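Retail Stockroom Safety Inspection – Checklist with Comments
Site: Brastano, Unit 9
Inspector: Tin-yau Lau
Inspection date: 1st February

14 shares | 3 comments

1. Exit routes and doors
Satisfactory. Both exits open fully from the inside. The rear door closer is stiff and should be adjusted at the next service visit.

2. Fire extinguishers
Satisfactory. Tags are current and pins are in place. The unit by the loading door was last serviced in November.

3. Shelving and load limits
Action required. The load sign on the back row is missing. The posted limit for this type of shelving is 2,000 pounds per bay, and a replacement sign must be fixed at eye level before further stock is placed there.

4. Storage of packaged food and candy
Satisfactory with comment. Sealed goods are kept apart from cleaning supplies, as required. Lot 388 was shelved behind newer stock and should be moved forward.
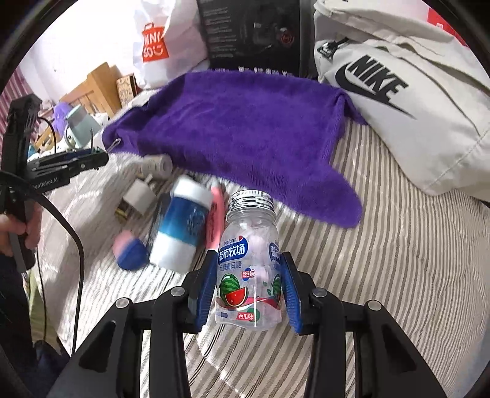

Date labels must face the aisle so that staff can check them without handling each item. The site manager has agreed to include this in the opening routine.

5. Ladders and step stools
Action required. One step stool has a worn foot – remove from use until repaired.

6. Electrical
Satisfactory. No extension cords in permanent use. Panel access is clear.

7. First aid
Satisfactory. The kit is complete and the log is signed.

Items 3 and 5 are to be corrected within 20 days. Written confirmation should be sent to the Wornach property office.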